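Quick one, it's late November and I have soup on.

Spent the whole day on the planner. Not the arm, the arm is fine. The planner. Every time I think the perception side is what's eating my hours, I go look at the logs and no, planner again.

Overhead camera, what Sayce gets to work from:

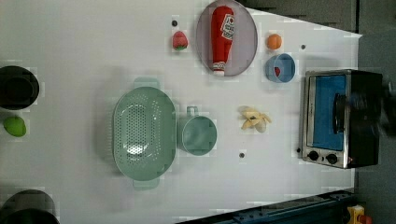
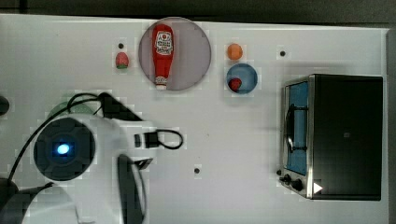
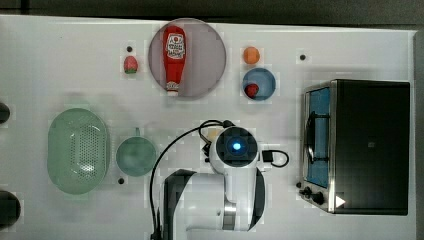
*Top-down views of the kitchen table. Ketchup on the plate and oven at the right in all three.*

So. Sayce is my little task planner, for anyone new. Takes the list of detected objects, takes a goal ("fruit in the bowl"), spits out a sequence. Bitska is the detector. They talk over a queue and mostly they get along.

Todays problem was occlusion. When the arm comes over the left side, Bitska loses whatever is under it. Fair enough. But Sayce was treating "not detected" as "gone", so the colander would drop out of the world model and the planner would cheerfuly route a place right through where the colander was sitting. In the second picture all you get of what's behind the arm is a faint green circle. Bitska gave that a class of "plate" with low confidence and then Sayce had a brand new plate to worry about. Great.

Fix, for now:

- objects keep their last pose for 23 frames after they vanish
- if the arm mask covers the last pose, the timer stops
- new objects can't be born inside the arm mask, ever

Third one did most of the work. Should have been there from day one.

Replayed the 868 logged plans from last week against it. Old code had 37 with a ghost object or a missing one. New code has 5. Haven't looked at all 5 yet but two are the strawberry in the blue bowl getting merged with the one on the table. Different bug, same color, similar size, my distance threshold is too generous.

Jérémie Tessier wants me to do the whole thing with a proper tracker and he is probably right. I'll do it when this stops working. Shahzad Janjua wants me to write tests first. Also right, ugh.

Other stuff:

Mounting holes in the table. Bitska keeps calling them olives. We have no olives. I'm masking them by hand in the config, fixed positions, done.

Config loader now complains if you forget the table name instead of silently picking Dreltoria, which is the old table. That cost me a morning.

Tomorrow: the merge bug, then oven door handle poses, if the calibration holds. Branch is pushed, don't pull it yet, the replay script has my paths hardcoded in it.

Soup's boiling over, bye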